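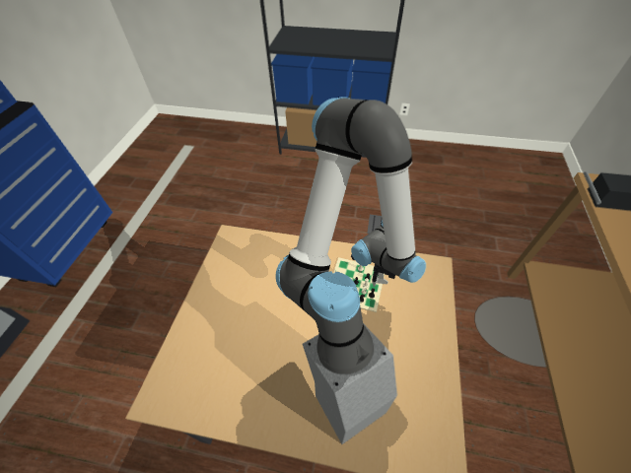

Sim bench, chess task: arm on its pedestal with the gripper over the board.

Driltetthorpe Manipulation Group
Minutes of the June gripper comparison meeting
Start: 2:00 p.m., small meeting room and video link
Present: sim team, controls team, two guests from the Fandgate lab

1. Minutes of the last meeting
Accepted with one fix. The action on joint limits belongs to controls, and it is now done.

2. Where we are with the chess task
The sim team went through the pick-and-place runs. Both gripper models, the Bélanger and the Griltora, have now been through the full set of 169 moves on the same arm with the same controller settings. This is the first time we have had a complete set for both, and there was real excitement in the room (well done to everyone who kept the overnight jobs alive!).

The Bélanger dropped or knocked over a piece in 7 moves. The Griltora did so in 6. Everyone agreed that one move is too small a gap to call a winner, but the failures themselves are very different and that is the fun part. The Bélanger has trouble going down between pieces that stand close together, and it tends to brush the neighbor on the way in. The Griltora gets in nicely and then lets tall pieces tilt as it closes.

3. Approach angle
Long discussion. Controls showed the straight-down approach next to the tilted one.

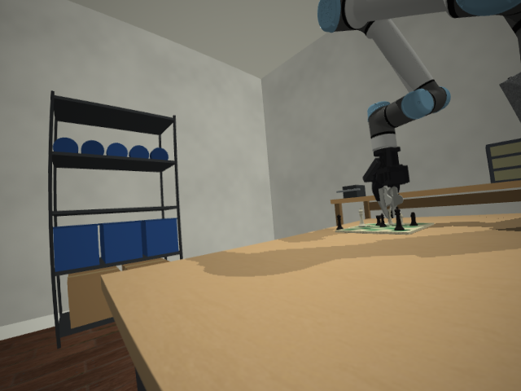 Straight down is slower to plan for squares on the far side of the board, and the elbow has to come up quite high, but it leaves the neighbors alone much more often. Fandgate had seen the same on their own setup and were delighted to hear it from somebody else. Agreed to keep straight down as the default for both grippers and to run the tilted approach only on edge squares.

One question was left open: should the closing height depend on the piece? At present it is fixed. Pawns are fine with that, kings and queens less so. Controls think a small table of heights would do and would love to try it before anyone writes something clever.

4. Contact settings
Friction on the fingertips was changed partway through the first Bélanger batch. The 3 affected runs have been repeated, and the figures under item 2 are from the repeats. Please write any change of this kind in the run log on the same day.

5. Cameras
Views from the high camera and the low one were compared. The low view is much better for seeing whether the fingers are clear of the next piece. The high one stays for checking the arm as a whole. No changes to either position until the comparison is finished.

6. Actions
Controls: height table for tall pieces, both grippers.
Sim team: rerun all failed moves with the new heights and save both views.
Fandgate: send over their finger pad model.
All: read the draft scoring sheet and add comments.

7. Any other business
Fandgate asked whether we could try captures, where one piece has to come off before the other goes on. Very warm support for this. To go on the agenda next time.

Closed 3:20 p.m.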